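4.2 Tidying a dressing table

Of all the chores in our study, the dressing table is the one we enjoyed most, and the one that taught us the most about what machines still find hard. A kitchen counter is wide and forgiving. A vanity has small drawers with round knobs, a carved edge that snags the fingers, and a mirror that shows the room a second time -- a real treat for anyone who works on perception!

The task list for the Flallton room was drawn up by Danuta Nowicki and covers 23 short chores, among them opening and closing a drawer, putting a cord away, standing a bottle upright and pushing a seat back under the table. People carried out each chore with hand-held grippers, and the Dotine policy was then trained on the recordings. We kept 529 demonstrations after removing those in which tracking was lost. Figure 3 shows the furniture and the grippers in use.

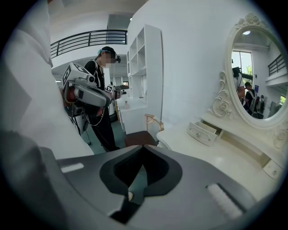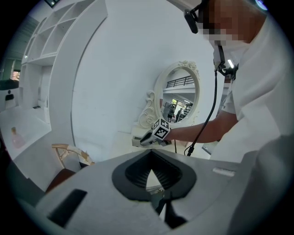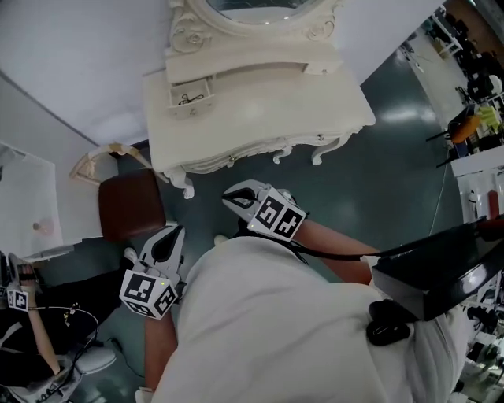

Figure 3. The dressing table and its surroundings, with hand-held grippers. The small drawer on the left of the table is open in the first and third views; a cord lies inside it in the third.

The results are mixed, but we find them very encouraging. Closing a drawer is close to solved: the policy pushes on the front panel and rarely misses, even when the starting angle is new. Opening is harder. The knob is small, and a grasp that lands slightly high slips off as soon as the arm pulls. Glenys Wragg suggested a slower approach over the last few centimeters, and this helped more than any change we made to the network.

Cords remain the weak point. A person gathers a loose cord in 2 quick motions without thinking about it, while the policy tends to lift one loop and leave the rest hanging over the drawer edge. The Neritz baseline fails in the same way. Mirrors also caused trouble early on -- the arm sometimes reached toward a reflection -- and adding wrist views to the input cleared up most of these cases. Seats are discussed in Section 4.3, together with the heavier furniture.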